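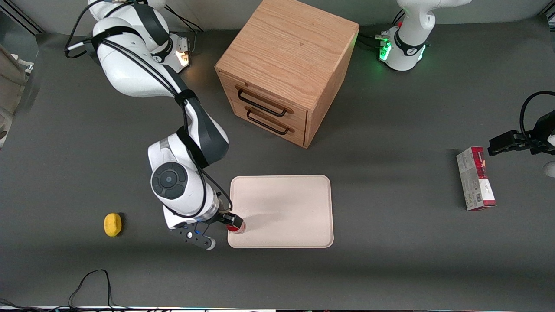 Workshop notebook, October – second go at the walnut ink

Sunday evening, kettle on, window open because the smell is still fairly strong. I said I would write this up properly for Rafia and Hamish before I forgot which jar was which, so here goes, and forgive me if it wanders.

The husks came from the big tree behind the church hall in Gurnton. Hanna and I went over with two carrier bags and came back with four, and my fingers have been the colour of strong tea ever since (gloves next time, I know, Hanna did say so). Most were already black and soft, a few still green. I put the green ones in with the rest this time. Last year I threw them out, and Grethe told me afterwards that she always keeps hers, so I have taken her at her word.

Soaking

Rainwater from the butt, enough to cover, lid on loosely, and then left alone for four days in the shed. I did mean to stir it every morning and managed it twice. It went in the old enamel stockpot, the one with the chip in the rim, which is now for ink only and must never go back to the kitchen, please, whoever is tidying.

Simmering

I kept it as low as the ring would go, for most of an afternoon. It wants to catch on the bottom once it gets thick, so I stood there with the long spoon and listened to the whole of a radio play about lighthouse keepers, which was very good and rather sad. Strained it through the muslin, then through an old cotton pillowcase, and ended up with 1750 ml of thin brown liquor. I cooked that down again in the small pan until a drop on scrap paper held its edge and didn't creep.

Jars

Jar A: plain, nothing added apart from a clove to keep the mould off.
Jar B: same, with gum arabic, 20 ml of the made-up solution.
Jar C: same as B, with a rusty nail dropped in. I shall take it out next week and see how far it has darkened.

I have put the labels on the jars and not on the lids, having learned that lesson with the oak gall lot.

First trials

Dip pen on the Garrido paper, the cream one. A is a lovely warm brown but it feathers badly on the downstrokes, and it took ages to dry. B is far better behaved, sits up nicely on the surface, and has a slight shine where the pen paused. I wrote out the first verse of the hymn Benjamín wants for his mother's card and was really quite pleased with it, apart from the capital T. On the cheap Holline pad everything feathers, B included, so I won't waste any more on that.

With a brush, A comes into its own. Three washes, one over another, gave me a brown deep enough for the tree trunks in Rafia's woodland piece, and the thinnest wash is a soft biscuit colour that I would happily use for skies.

For next time

Cut the husks up smaller before soaking. Find out from Grethe how long her ink keeps, and whether she stores it in the fridge – I have a feeling she does.

A strip of each is taped in the south window, half covered with card, to see about fading. Please don't move it! Hamish, there is a small bottle of B on the shelf by the door with your name on, for the Jarkville map. Try it on an offcut first and tell me if it drags.

Pot is soaking in the sink, will scrub it in the morning.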